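Updated 23/07/2019

# Cleaning and Storing Small Plush Toys

This covers small stuffed toys, the kind that fit in one hand. Larger ones can be done the same way but take much longer to dry. Anything with a battery, a sound box or glued-on parts should be spot cleaned only.

## What you need

- A table you can leave covered for a day
- Brown kraft paper, enough to cover the top
- A soft brush (an old toothbrush works)
- Mild liquid soap
- Two white cloths
- A bowl of lukewarm water

## Before you start

Read the tag. If it says surface wash only, skip the soaking step below. Leave the tag on – people who buy used plush often ask for it, and it is the only place the washing symbols are printed.

Cover the table with one layer of paper and tape it underneath. It can be reused until it tears. Creases and smudges don't matter, but change the sheet if the dye from a toy has come through.

## Cleaning

1. Brush the toy all over while it is dry. Go with the pile. Get into the seams under the arms and between the feet.
2. Put a few drops of soap in the water and stir until it foams.
3. Test the foam on the bottom of one foot. Press a white cloth on the spot. If color comes off, stop and use plain water.
4. Wipe the toy with foam only, working from the head down. Do pale patches last, with the second cloth, so color from the body doesn't get dragged across them.
5. Go lightly over stitched mouths and eyes. Threads snag easily on a stiff brush.
6. For a toy that can be soaked, hold it under for 60 seconds, then squeeze it in a towel. Don't wring it.
7. Set the toy on the paper to dry, with space on all sides. Turn it every few hours. Thick heads take the longest, so press the middle with a thumb before you call it done.

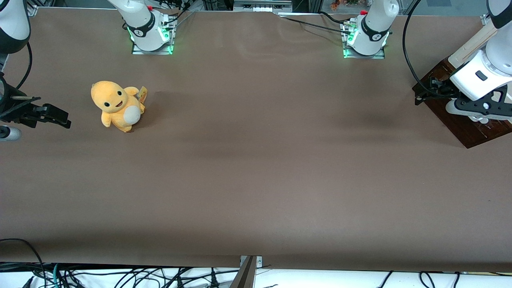 ## Storing

Use a cotton bag or a cardboard box with a lid. Plastic bags hold moisture, and a toy that is even slightly damp inside will smell by April if you pack it away in the fall. Lay the toys on their backs in one layer, two at most – bellies flatten under weight. Fold the tag flat against the fabric before closing the box, and write the contents on the short end.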